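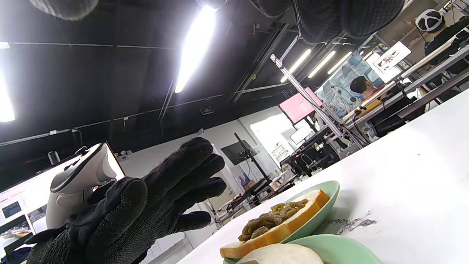
Raisins, and what to do with them

It has been raisins, raisins and more raisins in my inbox since the March issue, and I couldn't be more pleased. I asked, in a single throwaway line at the bottom of the page, whether any of you still put dried fruit on the table as part of a cold plate, and I expected perhaps a couple of replies. What I got was a proper argument (a friendly one, mostly) about bread, melon, cheese, soaking, not soaking, and whether a raisin has any business being seen outside a cake.

Let me start with my own habit, so that you know where I stand. When people come round late in the afternoon and it's too early for supper, I like to put out small dishes, one thing in each, and let everyone build what they fancy. A slice of something, a heap of fruit on top, a plain bun on a second plate for whoever doesn't want anything sweet. It looks like more trouble than it is. My favourite is a half slice of bread, cut thick, with the raisins piled down the middle so that you get a good mouthful with every bite. I use the green ones when I can find them, as they have a sharpness that the dark ones lose, and they look so pretty on a pale plate!

Raquel Quintela wrote to say that I have it all wrong and that it ought to be melon. Her family always served it that way at the end of a meal, a crescent of cold melon with the rind left on to hold it by, and a spoonful of raisins that had sat in warm tea while everyone was eating. Well, I tried it, with a good deal of doubt, and I have to report that it's lovely. The tea makes all the difference. She says 20 minutes is enough and that you should drain them well or the juice runs everywhere (I didn't, and it did, all down my sleeve).

Ikechukwu Osagie is a toast man. He rubs the bread with a little butter, browns it in a dry pan, and lets it go cold before the fruit goes anywhere near it. I asked him why cold, and he said that hot toast makes the raisins go "sulky", and I have been turning that word over ever since. He adds a pinch of salt. I'd add a bit more butter, but then I always would.

Then there's Sem Postma, who sent me a very long message indeed, written at 3 in the morning by the look of it, on the matter of buns. Sem bakes his very pale, with barely any colour on the edges, and takes them out while the tops still give when you press them. He gets 19 from a batch, always 19, having never managed to divide the dough evenly, and the small one at the end is the cook's. He tears them open and tucks the raisins inside instead of balancing them on top, and I can see the sense in that if you have children at the table, or if you're me and have just cleaned the floor.

A few of you asked about keeping them. I use a jar with a tight lid, away from the cooker, and I give it a shake whenever I go past to stop everything settling into one lump. Florêncio Teixeira keeps a strip of orange peel in his and changes it when it goes hard. He also tells me he bought far too many from the stall at Veloso before the holidays and would be delighted to swap some for walnuts, if anybody has walnuts. Write to me and I'll pass it on.

As for the dishes, please do use what you've got. I had two messages from readers who were worried about not having a matching set, and really, a saucer will do, or the lid of a tin if it's a clean one. I'm fond of a shallow bowl for anything with fruit piled on it, as there's a bit of a rim to catch the runaways, and a flat plate for the bread. Pale colours are kind to food, I think, green especially, though my sister serves everything on dark brown and her guests have never once left hungry.

Next month I'd like to move on to prunes, which I know is a harder sell. Tiago Simões has already promised me his way of doing them with bay and black pepper, and if you have another, send it in before the 20th and keep it short enough for the page (Sem, I'm looking at you). Anyone who can tell me what to do with a whole bag of dried figs gone tough at the back of the cupboard will have my lasting thanks, and a jar of whatever I end up making with them.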